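The Flat Pack

The box had come from Buddale, it had cost them 60 pence in a closing-down sale, and it did not wish to be a box.

She had built 23 of them since breakfast. He had built one, which he had then sat on. There were 300 on the order, and the people at Grinano wanted theirs by the end of February, filled with candles and smelling of fig.

"You fold the long flap first," she said.

"I folded the long flap first."

"Then you fold it back down and it stays down."

They both watched it. It rose slowly, like an uncle after lunch.

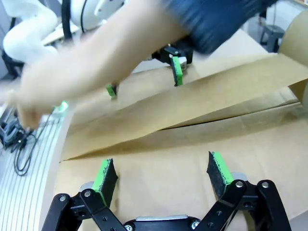

The long flap, still undecided.

He leaned across and flattened it with his palm. It lay there, meek as a doormat, until he reached for the tape – then up it came again.

"Perhaps it's inside out," he said.

She turned it over. She turned it back. There was no printing on either side, and the instructions were in the bin under the teabags.

"My mother wrapped everything in newspaper," he said.

"Your mother posted a trifle."

He thought about this for a while and then passed her the tape. It was nearly four, and the fig had started to get into the butter.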